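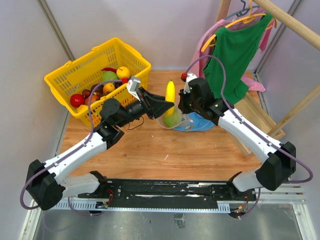 I've been meaning to write about pretend food for ages, mainly because I now own far too much of it. It started in September when Melati Gunawan was clearing out her loft and asked if I wanted "a bit of play fruit" for when my nieces come over. A bit! I came home with two bin bags.

The best thing to keep it all in, after a lot of faffing with boxes, is a plain yellow plastic shopping basket with folding handles. You can see through the holes in the sides, the nieces can carry it between them, and it holds a surprising amount – cabbage, plums, peach, pear, the lot. The chilli always ends up on top somehow, next to the lemon.

What I hadn't thought about was how much of the game is the putting out and putting away. They hardly ever "eat" anything. They set up shop, they move the fruit into a clear bowl, they argue about whether the green one is an apple or a lime (I've stopped having an opinion), and the banana has to stand up at the back or it's all wrong. Then a cloth goes down and it's a picnic, and then it's a shop again.

A few things I've learned. Warm water and a drop of washing-up liquid is fine for the plastic bits, but leave them on a towel overnight. Two of my older oranges had splits and held water for weeks, yuck. See-through bowls are better than coloured ones as the little one can spot what she's after. And don't buy the giant sets. I saw one with 438 pieces and had to go and sit down.

Next job is a till. Burgi Leitner says she has one in her garage, buttons a bit sticky, and I can have it if I collect it before tea.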